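Bikivora bottle-racking set-up, two arms
Reviewed by Delia Zúñiga, 23/05/2020

I run the stockroom at a small wine shop and wanted to know if a pair of arms could take over the racking. The test job was black bottles and a copper-coloured wire rack.

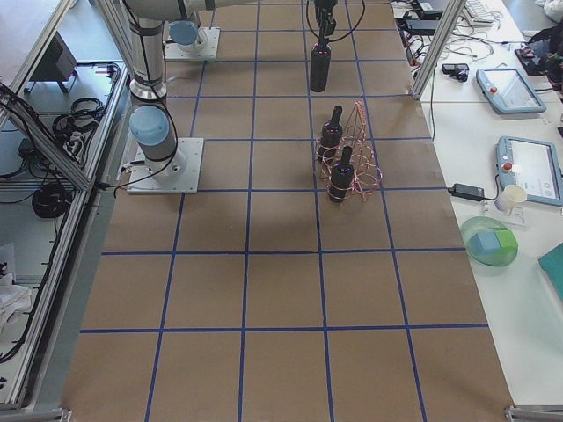

Speed is the weak point. I can fill a rack while the arms are still lining up. The table also takes more floor than our whole packing bench, and the cables need their own space behind it.

Wire racks are awkward things to handle, all loops and gaps. I would try a plain box shelf before asking a machine to deal with one. 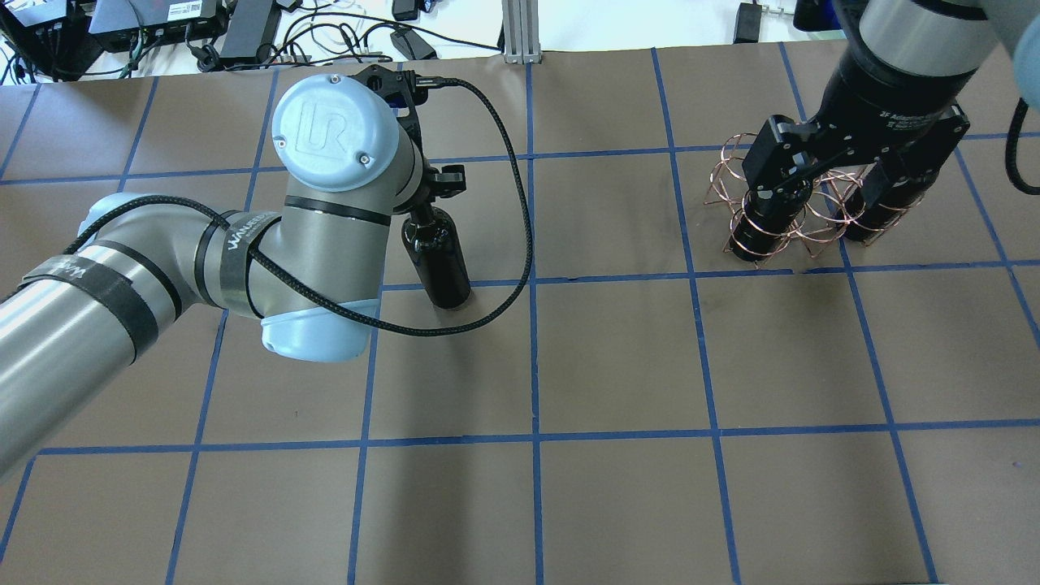
Would I buy it?
No, not for a shop with 4 staff. A warehouse moving 2,000 bottles a day might see it differently. I'll look again in September.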